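CHAPTER 2
Wear and Surface

After working through this chapter, you should be able to:
tell wear apart from weak striking and from damage
name the parts of a coin's design that wear first, and say why the order changes from one type to another
weigh a worn coin and compare it with its issue standard
recognize the common signs of cleaning
write a short condition note that another person can use

Key terms: field, relief, high point, luster, rub, flat strike, bag mark, tooling, patina, issue standard, remedy

The Lidilov find

Builders digging a drain at Lidilov broke into a clay jar holding 3828 silver coins. Most were small pieces of one denomination, struck at two mints over several decades. The jar had been packed tightly and the coins at the bottom had stuck together in lumps. A layer of greenish corrosion covered those closest to the wall of the jar, where water had come in.

The first person to work through the find was Normunds Avotiņš, then the only coin specialist at the museum in Lūse. He had no budget for metal testing that year and no assistant until April. What he had was a balance, a lamp with a movable arm, a hand lens, and a large number of paper envelopes. He decided to start with wear. Each coin was weighed, looked at under low light, and placed in one of five groups, from fresh to nearly smooth.

The results were useful beyond what he had planned. Coins from the Bulgate mint were spread through all five groups, as you would expect if they had been collected a few at a time from everyday payments. Coins from the Dultetura mint were different. Nearly all of them fell into the two freshest groups, and many shared the same dies. Avotiņš suggested that the owner had received these as a single payment, soon after they were struck, and had added them to savings built up slowly from other sources. Later study of the dies supported him.

We will come back to the Lidilov find several times in this chapter. It shows that wear is evidence. A collector may see a worn coin as a poor version of a good one, and for pricing that is often how it works. For the historian, the amount of wear and where it sits on the coin can say a good deal about how long a piece was used and how hard.

What wear is

A coin loses metal when it rubs against something. In circulation that means other coins, counters, fingers, purses, and cloth. Each contact takes off very little. Over years of use the loss adds up, and it does so unevenly. The raised parts of the design, called the relief, stand above the flat background, called the field. The tops of the relief are the high points, and they take the first and heaviest contact.
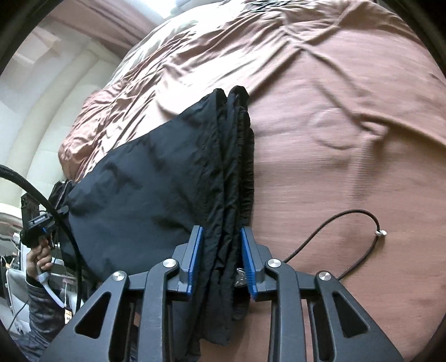 Figure 2.1 Folded black garment on a pink blanket.

On a typical portrait coin the high points are the hair above the ear, the cheekbone, and the shoulder. On a coin with a shield or coat of arms they are usually the center of the shield and the top of the crown. You should not memorize these as rules. The high point depends on how the die was cut, and two portrait coins of the same size can wear in quite different orders. The safe method is to find a fresh example of the type, tilt it under a single light, and note which parts catch the light first as it moves. Keep that note with your reference pictures.

The rim matters too. Most modern coins have a raised rim that protects the design when the coin lies flat. Older hand-struck coins often have no real rim at all, so the face of the design meets the table directly. This is one reason a medieval penny can lose its portrait while the lettering near the edge stays clear enough to read. In some series the reverse is true, and the letters go first because they were punched into the die more deeply than the portrait.

The stages of wear

Grading scales divide wear into steps and give each step a name or a number. The scales used by dealers are covered in Chapter 5. For now, five plain stages are enough, and they are close to the ones used at Lidilov.

Stage one. No wear. The surface has its original luster, the soft moving shine left by the flow of metal during striking. There may still be small nicks, called bag marks, from contact with other coins before issue. These do not count as wear.

Stage two. Rub on the high points only. The luster is broken there and the color looks slightly dull or gray. All the detail is present.

Stage three. Some detail is lost on the high points. Hair strands run together, feathers lose their center lines, and luster is left only in sheltered places, such as between the letters.

Stage four. The design is flat but complete in outline. Lettering is readable. Little or none of the inner detail remains.

Stage five. The outline is weak or broken, and part of the lettering has gone. The type can often be named only by its size, its weight, and whatever part is left.

Students tend to place coins one stage too low at first. The usual cause is a dark surface, which hides detail. Turn the coin slowly before deciding, and look at it from more than one side.

Wear and weak striking

A coin can look worn when it has never been used. If the blow from the hammer or press was too light, or the two dies were not parallel, the metal did not fill the deepest parts of the die. The deepest parts of the die make the highest parts of the coin, so a weak strike and ordinary wear show up in the same places. The result is called a flat strike.

There are several ways to separate the two. Look first at the texture. A flat-struck area often keeps the surface of the original blank, which may be grainy or show fine parallel lines from when the metal was rolled. A worn area is smooth. Next, check the luster. If it runs without a break across the flat area, the coin was made that way. Then turn the coin over. A weak spot on one side often sits directly opposite a high or heavy part of the design on the other, where the metal was drawn away in both directions.

At Lidilov this question came up with the Dultetura coins. Many have no clear eye on the portrait, and a first glance would put them in stage three or four. The fields around the head, though, are bright and crisp, and the weights are nearly all at the full standard. Avotiņš moved the whole group up. In his notes he wrote "eye missing from the start" on the envelope of the first one and a short reference to that envelope on the rest.
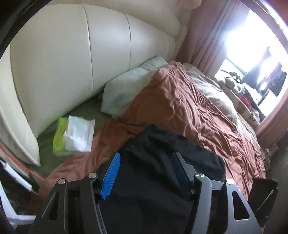
Weight as a check

The eye is good at judging detail and poor at judging loss. A balance helps. Every official coinage had an issue standard, meaning the weight a coin was supposed to have when it left the mint. Mints also allowed a small difference above or below the standard, called the remedy. If you know both figures, you can compare them with the coin in your hand.

Suppose a silver type was issued at 8.00 grams and your coin weighs 7.60 grams. It has lost 0.40 grams, or 5 percent of its standard weight. If the design is at stage three, that loss may well be fair wear. If the design is at stage one, something else has happened. The coin may have been clipped or filed at the edge, the metal may have leached out in the ground, or the piece may be a forgery.

Weights are most useful in groups. A single light coin proves little, because hand-struck blanks were often uneven to begin with. With 100 coins of one type you can draw a simple chart, with weight along the bottom and number of coins up the side. Fresh coins form a narrow peak near the standard. Coins that have been in use for a long time form a lower, wider hump to the left of it. The Lidilov charts show both shapes – the narrow peak is Dultetura and the wide hump is Bulgate.

Corroded coins need care. A crust of corrosion adds weight, while metal lost beneath it takes weight away, and the two do not cancel out in any way you can predict. Record the weight, but mark it as unreliable. More than 800 of the coins from the jar carry this mark in the catalog, and none of them were used in the charts.

Before you go on

Collect ten coins of one type from your change or from the class tray. Try to pick pieces with a range of dates. Without looking at the dates again, put the coins in order from least worn to most worn, then write down the order and compare it with the dates. Make a note of any coin that is out of place and look at it again after you have read Section 2.1.

2.1 Looking at surfaces

The first tool for studying a surface is a light that you can move. Overhead room lighting comes from many directions and fills in the shadows that show relief. Use one lamp, placed low and to the left, with the rest of the room dim. Hold the coin by its edge over a soft pad, between thumb and first finger, and begin with the side that carries the portrait or main design.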